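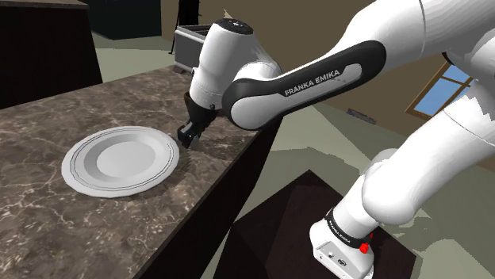 Soup should never be eaten on the day it's made, a reader wrote to me after my May column, and she would like me to stop telling people otherwise. She went on for two pages. She puts her pot on after supper, lets it cool, puts it away and doesn't lift the lid again until the next evening, and if her family is hungry in the meantime they can have toast.

I read the letter standing up at my kitchen counter with a bowl of same-day lentil soup going cold next to me, and I have to say the soup got worse as I read.

So I've spent the summer on leftovers. I grew up in a house where the word was said with a sigh. Leftovers meant the gray end of a roast, or peas in a margarine tub, and my mother would set them out in the middle of the table like a punishment we'd all earned. When I got my own place I cooked exactly enough for one, every night, for years (I was very proud of this, and very tired).

What changed my mind was a lunch place in Trurngate called Huenchumán, where I'd gone for the corn pie. They were out of it. What they had was yesterday's beans, and the woman at the register wrote it on the board just like that, "yesterday's beans," at a dollar more than the fresh ones. I asked if it was a mistake. It wasn't! They'd sat overnight with the squash and the basil and gone thick and sweet, and I ate two bowls and missed my bus.

I went home and cooked a pot big enough for a football team. Then I did it again with chili, and with a cabbage thing, and by the end of the second week I had 14 containers in a freezer meant for ice cubes and a bag of peas. None of them had a label. I ate a lot of surprises. One night I thawed what I was sure was tomato sauce, poured it over spaghetti, and sat down to spaghetti with rhubarb.

The labels are fixed now. I use masking tape and a marker, and I write the month and one word. "July, chili." I tried a set of stacking tubs from a company called Nundemis, with little dials on the lids for the date, and the dials turned every time I shoved the freezer drawer shut, so according to the lid I once ate a stew from next February.

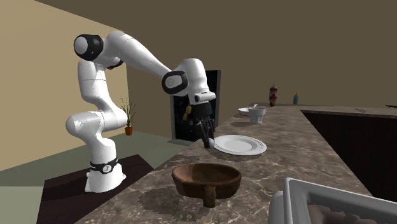
A white plate at the counter.

Some things I won't keep anymore. Fried fish, for one. Dressed salad, obviously, although my neighbor puts hers in an omelet and swears by it. Plain pasta is fine if you fry it hard in a skillet until the edges go brown — my favorite breakfast at the moment, with an egg on it. Roast potatoes come back better than you'd think if you give them 10 minutes in a very hot oven and leave the microwave out of it.

Rice I'm strict about. It goes into the fridge as soon as it stops steaming and it gets eaten the next day or it goes out.

And pie for breakfast I've never needed convincing on.

I wrote back to the soup reader to say she was right about lentils and split peas and probably about minestrone. I held out on chicken noodle. The noodles drink up all the broth overnight and you're left with a sort of casserole. Her answer came back on a postcard — cook the noodles separately, and did I really not know that?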